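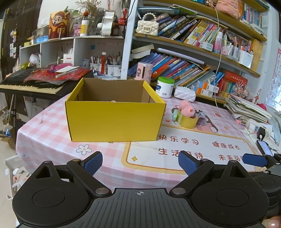
Vol. 20, p. 138

Home | Issues | Authors | Contact

4. What we bought, and what we wish we'd budgeted for

Figure 1. Hand-held gripper at a table in one of the Avthorpe homes, with an open yellow box ahead of the finger pads.

I'll admit the budget for this project started as a page of my own scribbles. Dagný Fogh and I had 755 dollars per kit to play with, and I figured the grippers would eat most of it. They did! But the small stuff (pads, pins, spare cables, bags to carry it all) kept nibbling away at what was left, and by October we were moving money over from travel.

We got our hand-held units through Ragnarsson, after a long back-and-forth with Watar over shipping. A pair costs more than a single unit, obviously, and I argued for singles at first. Dagný wanted pairs, so that one hand could steady a box while the other went into it, and she was right. Going back to buy the second half later cost us an extra 100 dollars per kit at Drurnside.

The soft finger pads (blue and textured on the unit in Fig. 1) deserve their own line in any budget. We had lumped them in with "supplies" and then couldn't say what we'd spent on them, which made planning the next order a guessing game.

We never paid for a mock-up room. Real tables come with patterned cloths, books, chargers and plush toys already on them, and that money went into spare units. Steinar Eskildsen still thinks we should have rented a bench for calibration, and for the next round I've put one in the plan.

Contact the editorial office | © The authors | Back to top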